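This site uses cookies to remember your settings. By continuing to browse you accept our use of cookies. Accept | Manage

Shared Care of Children After Separation: Handover Arrangements and Household Routine

Project report, Family and Community Studies, second year
Author: Pouran Yazdani

1. Introduction

When two parents live apart and both look after their children, the children move between homes at agreed times. The move itself is usually called the handover. Much student work on separated families deals with money, housing or the views of the courts. The handover receives less attention, although for many families it is the only regular point at which the two parents meet.

The project set out to describe how handovers are arranged, who carries out the travel, and how the arrangement affects ordinary routine in each home: meals, homework, bedtimes and the movement of clothes and school things. It does not compare shared care with sole care, and it makes no claim about which arrangement is better for children.

Two questions were asked. First, what features of a handover do parents report as causing difficulty? Second, do families with a written arrangement report fewer late changes than families without one?

2. Background and terms

In this report "shared care" means any arrangement in which a child sleeps at each parent's home on a regular pattern. The pattern need not be equal. "Late change" means a change to the time, place or driver of a handover made on the same day or the evening before. "Written arrangement" covers anything set down and seen by both parents, from a signed parenting plan to a shared calendar.

Handovers fall into three types. In a door handover, one parent travels to the other's home. In a school handover, one parent drops the child off in the morning and the other collects in the afternoon, so that the parents do not meet. In a midpoint handover, both parents travel to a place between the two homes, often a car park or a service area. The third type is more common where the homes are far apart. 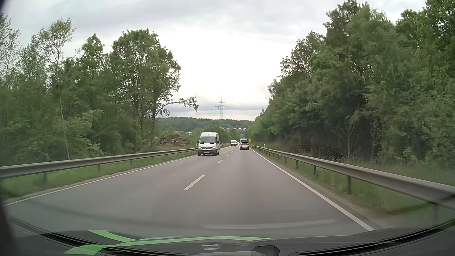
Foleck, 13 January 2023

3. Method

A paper questionnaire was sent out in July 2022 through the Rahimi Family Centre in Foleck and its branch in Grosatine. It went to every household on the centre's general mailing list, a total of 781. Households were asked to reply only if they had shared care at the time. Usable replies came from 76 households.

The questionnaire had two parts. Part A asked for the ages of the children, the distance between the homes, the type of handover and the usual means of travel. Part B asked parents to describe the last handover in their own words and to note any late change in the previous month. Space was left for further remarks. One parent per household replied. The other parent's account was not sought, on the advice of the course tutor, as contact through one parent might have caused friction.

Replies to Part B were read twice and sorted under headings. The headings were fixed after the first reading. A second student checked a sample of the sorting and disagreements were settled by discussion.

4. Results

4.1 Type of handover

Nearly 2 in every three households used a door handover for at least part of the week. School handovers were the next most common type and were often combined with a door handover during the holidays. Midpoint handovers were reported mainly by families with one home in Foleck and the other in or beyond Grosatine.

4.2 Reported difficulties

The difficulty mentioned most often was forgotten belongings. Parents named PE kit, reading books, inhalers and phone chargers. Several households had bought a second set of school clothes and reported that this reduced the problem without removing it, as the clothes tended to collect in one home.

The second difficulty was timing. Parents using midpoint handovers described waiting with a child in a parked car, and said that the wait was harder with children under school age. Parents using school handovers seldom mentioned timing but reported that messages were lost, for example about a missed meal or a poor night's sleep.

The third was the first hour after arrival. Parents described children as quiet, hungry or short-tempered in this period. Some had settled on a fixed activity, most often a meal. One parent wrote: "We always have beans on toast. It is not a good dinner but he knows it is coming."

4.3 Written arrangements and late changes

Households with a written arrangement reported fewer late changes than those without. The difference was clearest where the arrangement named a driver as well as a time. Where only the days of the week were set down, the number of late changes was close to that of households with nothing in writing. A few respondents used Wukunow, a shared calendar, and they are counted here as having a written arrangement.

5. Discussion

The link between written arrangements and fewer late changes should be read with care. Parents who are able to agree a document may already be on better terms. The questionnaire did not ask about relations between the parents and the two effects cannot be separated.

Step-parents and grandparents appeared in many of the free replies as drivers or as the adult present at the door. The questionnaire had no place for them in Part A. This was a fault in its design, and any repeat of the survey should ask who is present as well as who travels.

The mailing list is a further limit. It is made up of families who have used the centre, and those who have had no contact with family services are not represented.

6. Further work

A short diary kept by both parents over one month would give a firmer record of late changes than memory does. Older children could also be asked directly, subject to consent from both homes. The questionnaire and the list of headings are held in the department office and may be copied for this purpose.

Contact the department | Copyright and terms of use | Back to top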